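Priretti Finish Line Kit for School Cross Country
Sold and shipped by Rustad Team Supply

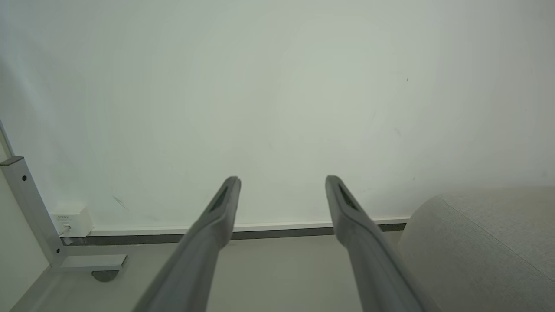
A high school cross country meet is a simple thing. Everybody starts at one end of a field, disappears behind some trees, and comes back tired. The difficulty is all at the finish, where a pack of kids arrives in the same six seconds and somebody's mother wants to know, that evening, why her son is listed behind a boy he plainly beat.

The Priretti kit is for the schools that host two or three meets a season, don't own chip timing, and have so far been getting by on a roll of flagging tape and a good memory. It packs into one wheeled bag. It does not need wifi, a phone app, an account, or a password you set up last fall and wrote on a paper plate.

What comes in the bag

Chute stakes, fiberglass, pointed at one end and capped at the other
Chute rope, yellow, on a hand reel
Two printing stopwatches, with neck cords
Place cards, numbered 1 through 300, on rings
Pull-tag bibs, one starter pack
Tag spindles, one for boys and one for girls
Clipboards with rain covers
Finish banner, plain, with grommets
Rubber mallet
Instruction sheet, laminated
Wheeled bag

The banner says FINISH on both sides. We used to sell one that said it on one side only, and runners at a certain kind of looping course would see the blank back of it and slow down to think. Both sides costs us more. We consider it money well spent.

The chute

The stakes go into ordinary turf with the mallet and into baked September clay with the mallet and some language. Set the mouth of the chute wide and let it narrow to a single runner's width. The instruction sheet has a drawing for small meets and one for invitationals, and the second one has a switch gate so you can close off a full lane and send the next group down the other side. If your dual meets never get that busy, leave the gate in the bag.

The rope is soft and a little stretchy. Kids fall on it. Kids also hang on it, lean on it, and drape themselves over it like laundry, and a chute built out of hardware store twine will not put up with that for a whole JV race. Ours will, if the end stakes are in deep and angled away from the runners.

The reel is the part that gets compliments. You walk backward, it pays out. You walk forward, you crank, and it comes in without a knot. Coaches who have spent a Tuesday night in a parking lot picking at a snarl the size of a basketball tend to buy the reel first and ask about the rest later. It is sold separately for exactly those people.

The stopwatches

Two, so that one can be wrong. The person on the primary watch stands at the line and presses the big button once for each runner who crosses. The backup does the same thing a step away and isn't allowed to chat. After the race each watch prints its list on a paper strip, and you lay the strips side by side. Where they agree, fine. Where one has an extra time, you have found the place where somebody's thumb got excited about a sprint finish.

Each watch holds 1,036 splits. You will not fill it with one meet. You could fill it with a season of meets if nobody ever clears it, so the instruction sheet tells you to clear it, in capitals, twice.

The buttons are large and they click. This was a request. The earlier model had flat silent buttons and looked very modern, and it was impossible to tell in cold hands whether you had pressed one. The Clirby, our older watch, is still out there in a lot of equipment rooms and still works. It takes the same paper. It doesn't print while recording, and the Priretti does.

Spare paper rolls come in the side pocket of the bag. Please leave them there. They look like nothing and get thrown out by tidy people.

Bibs and spindles

The bibs have a tear-off tag at the bottom with the runner's number and a punched hole. Runner comes through the chute, tag comes off, tag goes on the spindle. At the end you have the whole race in order on a metal rod, and no amount of software has improved on that very much.

Bibs need four pins. Pins are not included. We have tried including pins, and they opened in transit and did things to the rain covers.

Write the name, school, and grade on the tag before the race. After the race the runner will not remember the grade and may be shaky on the school.

The place cards are for meets where bibs seem like too much trouble. Hand each finisher a card at the end of the chute, and have the coaches collect them and write names on. It works well with two or three teams. With more than that, a card or two will go home in a sock.

Scoring

The instruction sheet covers regular team scoring: the first five runners count, six and seven displace, low score wins, and a tie goes to the team whose sixth runner finished higher. It covers what to do with a team that shows up with four (they race, they don't score, and their coach already knows). It also has a worked sheet for a double dual, where three schools race at once and everybody is scored against everybody in pairs. Read that part before the bus gets there.

If your league does something different, go with your league. We sell rope.

Setup time

Allow 20 minutes with two adults, assuming the course is already marked. It can be done alone, in the way that a couch can be carried alone. Teardown is quicker because the team can help, and because it is usually getting dark.

Weather

The stakes, rope, reel, and bibs don't care. The watches will take rain and should not be dropped in a puddle. The printer door needs to stay closed when you aren't tearing off a strip, and if the paper gets damp it will print gray on gray, which helps no one at a protest. Keep the watch under the rain cover of a clipboard between races. In real cold the batteries sag, and a coat pocket fixes it.

After a muddy meet, wipe the stakes before they go back in. If you don't, the bag will smell like a pond by January, and you'll find that out in the gym office with the door shut.

Choosing a size

Dual: the kit as listed, with the shorter rope and enough stakes for a single chute. Suits nearly every weekday meet.

Invitational: longer rope, more stakes, the switch gate, and a second reel. Suits a Saturday with boys, girls, JV, and a middle school race that was supposed to be small.

Claramcombe: the invitational kit plus a folding results board with clips. The board is for posting the strips and sheets where parents can read them, at a good distance from the scoring table. Coaches order it for the good distance.

You can move up from Dual to Invitational later by buying the add-on bag. There's no penalty in the price for having been an optimist.

Track season

The watches are at home on a track and will time a two-mile without complaint. They are hand watches, though, and they won't settle a 100-meter dash. For that you want a camera system, which we don't carry, and a budget, which we also don't carry.

Ordering

We take school purchase orders, booster club checks, and cards. Put the name of the school on the order as well as the name of the person. We have shipped bags to athletic offices in the summer with only a coach's first name on them, and they have been found in November.

Orders for fall should be in before practice starts. The kit ships year-round, but every school in three counties remembers in the last week of August that last year's stakes were left out in somebody's field, and the wait gets longer.

Replacement parts are listed on the parts page: stakes, caps, rope by the spool, paper, neck cords, tags, rings, and the mallet, which people lose more often than you'd think a mallet could be lost.

Returns and repairs

Unused kits can come back within the season you bought them. Used bibs can't come back. Watches are covered for two years against failing by themselves, and not against the team van. If a watch stops printing, change the battery and turn the paper roll over before you mail it to us. The paper only prints on one side, and a good share of the broken watches we receive are loaded backward. We turn the roll around and mail them home with a polite note.

Page updated Saturday, March 29, 2025. Bib colors for the new season are white, yellow, and a blue that is closer to purple than we had hoped.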